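Staffing a two-arm sorting cell: what happens to the packers?
Community help > Warehouse and packing > Automation

Posted by Sendby, September 13, 2024

We pack mixed grocery lines by hand, 24 people over two shifts. Management wants two-arm cells for sorting noodle packets into bins, one table to start with. I have to write the new job descriptions and have never done it for this kind of work. Bins and product are as below.

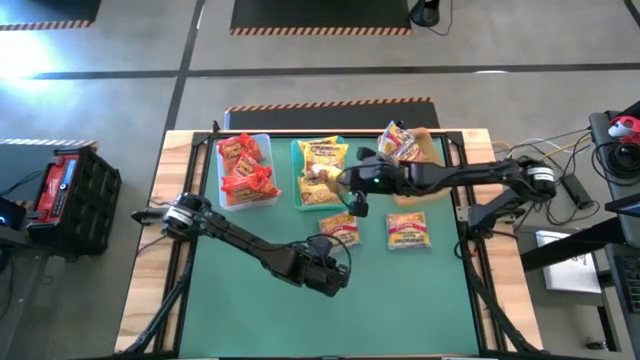
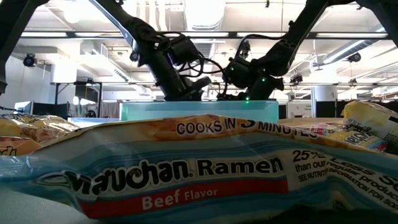
Do I keep the packer grade and add duties, or write a separate operator grade? The present grade was last revised in April and says nothing about machines.

Brinkmann
Separate grade. Ours tried to stretch the old one and it went to a grievance. Clearing a stoppage, isolating the arms and logging a mispick are trained tasks and should be paid as such. We allowed 12 hours of training per person, signed off on the cell itself. Write down who may enter the reach of the arms and in what state - that line matters more than the job title. Soft, shiny wrappers gave us most of our mispicks, so expect the operator to be busier than the supplier's estimate suggests.

Naria
just ask for volunteers, the young ones pick it up in a day

Isteo
I would not rely on volunteers alone. We logged 688 stoppages in the first quarter and two people were dealing with nearly all of them. Rotate every 10 shifts or so and keep everyone's hand packing current, as you will need it when the cell is down. Also check the shift allowance. Ours was tied to packing rate, and operators lost money until it was rewritten.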